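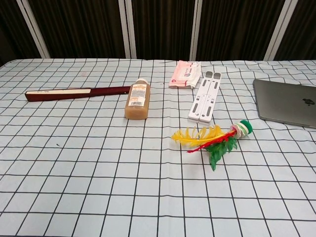
How do you buy a robot?

A robot arm is a big thing to buy. You can't take it back to the shop next week if it doesn't fit on the table. People who buy robots for work spend a long time planning first, and most of that planning is done with a pencil, a tape measure and a list.

Start with the job

The first question is what the robot has to do. Jagadeesh Shetty plans equipment for Drunora, a company in the town of Dutdale that sorts lost property. People leave all sorts of things on trains and buses, and somebody has to pick each one up and put it in the right box. Drunora wanted a robot arm to help.

Before he looked at any robots, Jagadeesh laid some ordinary things on a table with a squared cloth. He chose a bottle with a drink in it, a pack of wet wipes, a folding fan, a laptop, a plastic laptop stand and a shuttlecock with bright feathers, the sort you kick. Then he asked the same questions about each thing. How heavy is it? How wide is it? Is it hard or soft? Could it break?

The answers change what you need to buy. A gripper is the robot's hand. A gripper that opens wide enough for a bottle may be too clumsy for a thin fan. Feathers bend if you squeeze them. A pack of wipes is soft and changes shape. A closed laptop is flat and smooth, so it is hard to get hold of from above.

Some robots use a suction cup, which holds on to things by sucking out air. Suction works well on a smooth, flat lid. It does not work on feathers, because the air leaks through the gaps.

Measure the space

Next comes the measuring. An arm needs room to swing round, and people need room to stay out of its way. The arm Jagadeesh liked best was made by a firm called Mogensen. It could reach 101 centimetres from its base in every direction. He drew that distance on the floor plan as a circle. The circle went through a doorway, so he had to move the table on his plan.

A squared cloth can help with this kind of work too. Squares make it easier to say where something is, a bit like the squares on a map.

Add up all the costs

The price of the arm is only one part of the bill. You may also have to pay for:

the gripper, or more than one
a camera, so the robot can find things
a strong stand
a safety fence or sensors
lessons for the people who will use it
repairs and spare parts

The list of all these costs is called a budget. Teun Stevens looks after the budget at Drunora. He keeps some money back in case something costs more than expected. This is called a contingency.

Buy it or rent it?

You don't always have to buy. A company called Brekis offered to rent Drunora an arm for 195 euros a week, or 269 euros a week with a camera. Renting costs more if you do it for years, but it is a good way to find out if a robot suits the job. Drunora chose to rent one with a camera for four weeks – that comes to 1,076 euros.

Try it yourself

Pick six things from your home and put them on a table. Try to lift each one using only your thumb and one finger. Write down which ones were easy and which ones slipped. Then draw the hand you would buy for your own robot.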